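How to Find Out Whether a Robot Can Do a Chore in Your House
by Charmaine Jacobs

Every few months somebody sends me a clip of a robot putting dishes away and asks if they can stop doing it themselves.

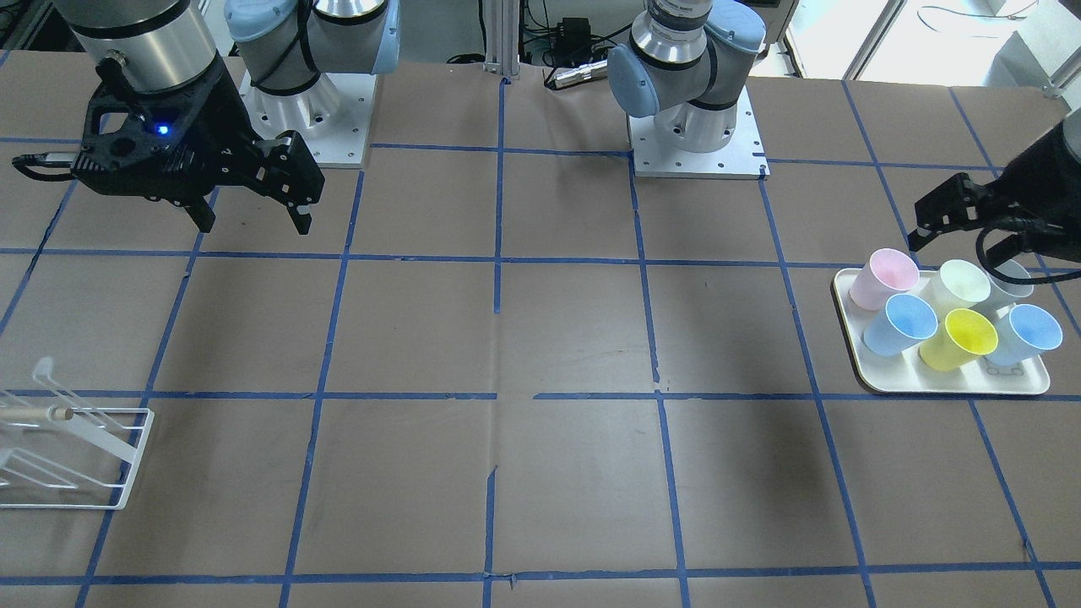 My answer is to run a test, and it's a test you can run on a clip, a trade show demo or the real thing if you have the money. I've used it since June on anything that claims to clear up after people. You need a chore, a notepad and low expectations.

Step 1. Write the chore down as a person does it.
"Put the cups away" is not a chore, it's a wish. Mine came to 11 separate actions, including "notice there is still coffee in it" and "move the thing that is in the way." Ask a relative to do the job while you write. They will be annoyed, so pick one who already is.

Step 2. Cross out everything the demo does for the machine.
Are the cups upright? Are they already on a tray? Has the table been cleared and marked out? Every tidy thing you see was tidied by a human, and that human's time goes on the bill. Paper cups are a fair place to start, by the way. They're light and cheap, but a gripper that squeezes too hard will crush one, so you learn something about its touch. They tell you nothing about your grandmother's china.

Step 3. Time it without cuts.
Look for the speed label in the corner of the video, usually in small gray type. If it says 8x, multiply. Ridwan Hidayat, who I share an office with, timed one job this way and had finished his lunch before the second cup moved - and he eats slowly.

Step 4. Change one thing.
Turn a cup on its side. Nest two together. Slide the tray a hand's width to the left. Change only one thing per try or you won't know what broke it. With a clip you can't do this, so look for a second clip where somebody did. If there isn't one, write "unknown" and be strict with yourself about it.

Step 5. Count the rescues.
A rescue is any time a person steps in, restarts, nudges or picks something up off the floor. Also find out if a person is steering the arms the whole time. That's a perfectly respectable way to run a robot, but then the chore is still being done by a person, with extra equipment.

Step 6. Do the sum.
Take 3000 cups, which is a few years of coffee in my house. If one in a hundred needs a rescue, you'll be getting up from the couch 30 times. I could live with that. One in four and you may as well stay standing.

So, can they do it yet?
Moving light things from one known spot to another, on a clear table, with someone nearby: often, yes, and it's nicer to watch than I expected. Shop floors have the edge here because the same part keeps turning up in the same place. A kitchen after dinner with four people's opinions about where the mugs go: not on any scoresheet of mine so far. Wet, stacked and sticky are the three words to put in your search box if you want to see where things stand.

Palesa Hlongwane wrote in to ask about laundry. Start at Step 1 with a single towel, and leave the fitted sheet for when you're feeling strong.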